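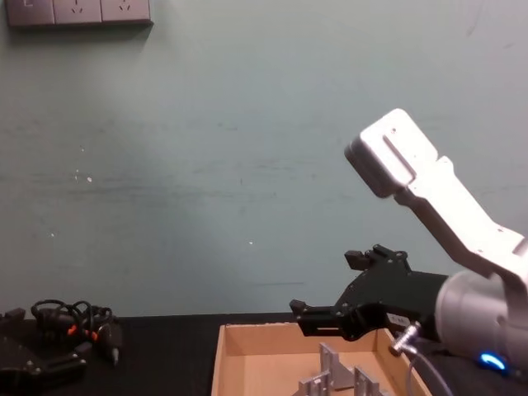
Atelier Wendotstead, point d'étape au 23 mai 2013
À l'attention de Mirsad Radulović

Bonjour Mirsad,

Voilà où on en est du rangement de la petite salle ! L'établi du fond est en cours de tri, on a tendu le tissu noir sur l'établi, devant le mur vert-gris (toujours aussi éraflé, la peinture attendra) et les outils passent un par un dans des cartons bas. J'en suis à 45 outils triés sur 80, donc un peu plus de la moitié, et franchement je pensais aller plus vite.

Ce qui coince

Les câbles, encore et toujours. Le pistolet à colle en est le parfait exemple : le cordon en boucles emmêlées par-dessus, et le carton ouvert juste à côté. Arsen Karpenko voudrait un lien velcro sur chaque cordon, moi je penche pour de simples élastiques, on en a déjà un plein sachet.

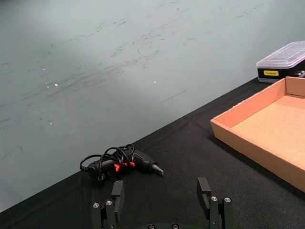 Budget et suite

Sur l'enveloppe Bravton, il reste de quoi acheter les étiquettes et sept cartons de plus. Je voudrais aussi repeindre le mur avant la reprise des ateliers Jomo, mais il me faut ton accord pour la peinture. Arsen peut se libérer deux jours fin mai. Dis-moi vite, que je passe la commande !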